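Ornura 2-gallon bucket, red – three months in

Posted Fri 22 June by Bianca Grecu

Quick one, I have to get back to work. Bought this in the spring when the handle went on my old one. Plain plastic bucket, nothing fancy. Paid more than I would at the hardware store but the hardware store was out and I had a floor to mop that night.

Size first. Two gallons is right for me. I do the hallway, the kitchen and the bathroom on one fill, then change the water. If you have a big house go up a size. If you have bad wrists don't. My sister has the bigger Dondia one and she fills it halfway every time, so what was the point.

Rim is good. Rolled over, smooth, no sharp seam where the mold met. My last bucket had a burr on it that caught every rag I own. Wrings out fine over the edge too, though a flat mop head is a tight fit and you will splash. Put a towel down.

Color – red. I wanted gray, they didn't have gray. I've come around. Red is for floors, the old blue one is for windows and dishes and the two never mix. Also I don't trip over it in the hall, which I did with the last one at least once a week.
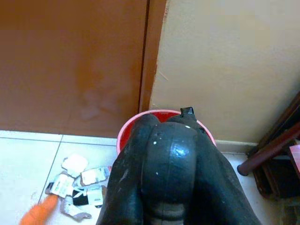
Mine lives by the door because there's no closet in this apartment worth the name. Doesn't take much floor. Tucks right in against the wall and that was a big part of why I kept it.

Handle. OK here's the gripe. Thin wire with a little plastic sleeve, and the sleeve slides. Full bucket, wet hands, the sleeve goes one way and you go the other. I wrapped it with hockey tape, problem solved, but come on. Van Rooij puts a fat molded grip on theirs and it costs maybe a dollar more.

No pour spout either. You get used to it. Pour slow into the toilet and not the sink, trust me.

Markings on the inside are raised, same color as the plastic, so good luck reading them in a dim bathroom. I went over the one-gallon line with a black paint pen. It has mostly stayed on.

Hot water – fine. Bleach – fine, diluted. Left it with pine cleaner overnight once and it smelled for a week, my own falut. Hasn't cracked, and I do drop things.

Four out of five. Would be a five with a decent handle. Buying a second one for my mom, if they ever get the gray back in.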